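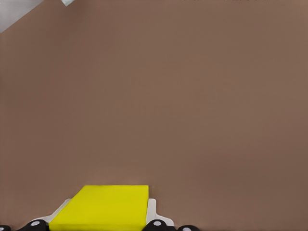 Noeline Bolger
bench member, Kamcombe shared workshop (arm + sim stuff)

Kamcombe arm build, gallery 2

Quick dump before I lose the folder. Sim side of the gripper this time, hardware further down when I get to it. Wrist view, yellow block between the fingers. Off-white fingers, black joints with the little gray discs on them. Pretty happy with how the joints render now, they were a mess in gallery 1.

Setup for anyone just joining: the arm lives on the back bench at Kamcombe, seven joints if you count the wrist twist, which I do. Control code is mine, bad. The sim runs on my old desktop at home and pushes logs to the Hostska box so the others can pull them. Real arm gets nothing until the sim run looks sane. House rule after April. The vise has a dent, go look.

Table is plain brown, no texture. Had a wood grain on there for a while, slowed everything down and didnt buy me anything. Light gray beyond the table. Didn't bother with walls.

Things I changed since last time
- finger friction up, was way too slippery
- wrist view moved closer to the fingers
- block mass now matches the real one (kitchen scale, good enough)
- close speed halved
- contact solver steps from 2 to 15. Slow!! but the block quit jittering

Left the close speed alone on the real gripper for now. Different motor, different problem.
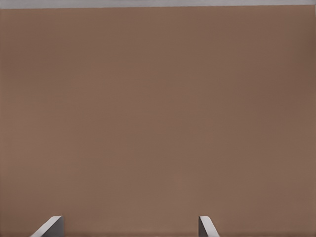

Page last changed: April, 11:40 pm, by noeline

Jaws open, nothing in them, just table all the way down between the fingertips. Good view for checking finger spacing. Gray fingers, the sloped outer faces catch the light and the inside faces go darker, so you can tell how they're turned even this close in.

Same session as the top one. Ran a big batch, 2,513 tries total with the start pose nudged a bit each time. Took most of a night. Havent sorted the results properly so no success number yet, please stop asking in the group thread. Will post the spreadsheet when it's a spreadsheet and not a text file with my notes in the middle.

What I look at first in these close views:
finger tops level with each other
gap wide enough for the block plus some slop
table edge straight-ish across the top

If the table edge is leaning hard the wrist is rolled and I go back and fix the offset. Slight tilt in this one, living with it.

Parts, because people keep emailing

Servos are the Drarmont ones, the small size, bought used as a lot. Two had stripped gears so check yours. Finger blanks printed at the workshop on the left hand printer (right hand one is still out, sign on it, read the sign). Rubber for the pads cut from a bike tube. Base plate is scrap from the Riihimäki job, drilled by hand, holes are where they are.

Wiring diagram is in the binder on the shelf over the back bench. Page 3 is wrong, the red and the orange are swapped. I wrote on it in pencil. Somebody with nicer handwriting feel free.

Still to do
- pad geometry in the sim, right now the fingers are just hard shapes
- second block size
- clean up the wrist offset once and for all
- a real e-stop on the bench, not the power strip
- rename the log files, they're all called test_new

Want to try the sim: ask me for the Hostska login, I'm in most evenings after 6. Bring your own laptop, the shop one can't take it. Don't change the pose file without copying it first. Yes this is about the thing that happened.

Bench photos of the real fingers go in gallery 3, need to charge the camera.

Back to gallery 1 / Workshop projects / Bench booking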